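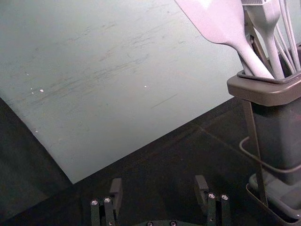
Surface Wear and Residue on Flat Kitchen Boards in Shared Use

Project report, Household Materials course
Submitted by Hortensia Tamayo
2021-05-09

1. Background

Flat boards in shared kitchens are wiped many times a day and rarely looked at closely. They sit on a counter or table next to the utensil holder, take food, knives and hot spoons in turn, and are put back in place after a quick pass with a cloth. The question for this project was how much of the marking on a used board is residue that cleaning can remove, and how much is wear in the surface itself.

The work was done in April in the second-floor kitchen of the Renda residence, which is shared by two corridors. The kitchen was chosen for practical reasons. It has a fixed layout, one sink, and a sign-up sheet for cooking times that made it possible to estimate use.

2. Terms

Three kinds of mark are used in this report.

Streak: a long, faint mark that is darker than the board and has no edge that can be felt with a fingernail.

Scratch: a thin, straight mark with an edge that can be felt, or a line that stays after full cleaning.

Fleck: a small pale spot, either loose matter on the surface or a point where the surface has changed color.

A mark that could not be placed in one of these groups was entered as "other" and left out of the totals.

3. Materials

Two boards were compared. Board A is pale, flat and matte, and had been in the kitchen since before the present residents moved in. Board B was bought new from Bondis at the start of the project and has the same nominal size and finish. Both were kept on the dark table beside the utensil holder, one at a time, on alternating days.

Other items:

Dish soap, Utden, unscented
Cotton cloths, washed before first use
Baking soda paste, mixed fresh
Desk lamp with a bendable neck
Clear plastic sheet and marker for tracing
Steel ruler

The dark tabletop was useful in tracing because the edges of a pale board stand out well against it. It also showed glare when the lamp was set too low, and two early tracings were thrown out for that reason.

4. Method

4.1 Use log

Each use of a board was entered on a paper sheet taped to the inside of the cabinet door. A use was defined as any task in which food or a utensil touched the surface. Over the test period the sheet recorded 427 uses, of which 200 were on Board A. The remaining entries were for Board B.

4.2 Inspection

Boards were inspected each evening after the kitchen closed. The lamp was placed at the short side, then at the long side, and the board was viewed from standing height both times. Streaks running along the long side were hard to see with the lamp at the short side and easy to see with it turned. All tracings were therefore made from both lamp positions and then combined.

4.3 Cleaning stages

Every mark was traced before cleaning and checked again after each of three stages:

Stage 1: dry cloth, ten passes
Stage 2: damp cloth with soap, ten passes, then a rinse and air drying
Stage 3: baking soda paste, left on for 40 minutes, then rinsed

Marks still present after Stage 3 were classed as permanent for the purposes of this report.

5. Results

A total of 182 marks were traced on Board A. Streaks were the largest group, followed by flecks and then scratches. Board B had fewer marks in every group, and no scratches were found on it until the second week.

5.1 Streaks

Most streaks on Board A ran along its length. Stage 1 had almost no effect. In some cases the dry cloth made a streak longer without making it lighter. Stage 2 removed the majority of them. Those that remained after Stage 3 were in the middle of the board, where the cloth and the knife both pass most often.

The direction of the streaks matches the direction in which residents wipe. Of the residents asked, all but one wiped along the long side. This is consistent with a thin film of grease or soap being spread and left to dry, but the film itself was not analyzed.

5.2 Flecks

Nearly all white flecks came away at Stage 1. Under a hand lens most of them looked like dried food or cloth lint. A few stayed in place through Stage 2 and came off with the paste. Three did not move at any stage and were reclassified as damage to the surface.

5.3 Scratches

No scratch was removed at any stage. Several looked fainter after Stage 2 and returned to their earlier appearance when the board was fully dry – water in the groove reduces the contrast. Inspections made before the board had dried were repeated.

6. Position of the utensil holder

An unplanned result concerns the holder. On Board A, scratches were more common on the side kept nearest to the utensils. Residents lifting a tool out of the holder tended to bring it down over the closest part of the board. For the last days of the project the holder was moved to the opposite end of the table. The period was too short to show a change in scratch count, and several residents moved it back.

7. Sources of error

The use log depended on residents filling it in. Spot checks against the sign-up sheet suggest that short uses, such as resting a spoon, were often left off. Pressure during cleaning was not measured. All cleaning was done by the author, which should limit the variation but does not remove it. Board A had an unknown history, so its total cannot be divided by the logged uses to give a rate.

Wubshet's method of using a weighted cloth block, tried by another group in the course, would have given a more even pressure. It was not available until after the Stage 3 work had been done.

8. Findings

Dry wiping removes flecks and does little for streaks. Soap and water followed by a rinse removes most streaks. The paste adds a small gain over soap and is not needed daily. Scratches are permanent under all methods tested. A rinse after soaping is the step most often skipped in the kitchen, according to the short survey in Appendix B.

9. Further work

A repeat with two new boards would allow a proper wear rate to be calculated. Wiping direction should be assigned in advance, one board along the length and one across. The holder should be fixed to the table for the full period.

Appendix A: tracings, Boards A and B
Appendix B: resident survey form and replies
Appendix C: copy of the use log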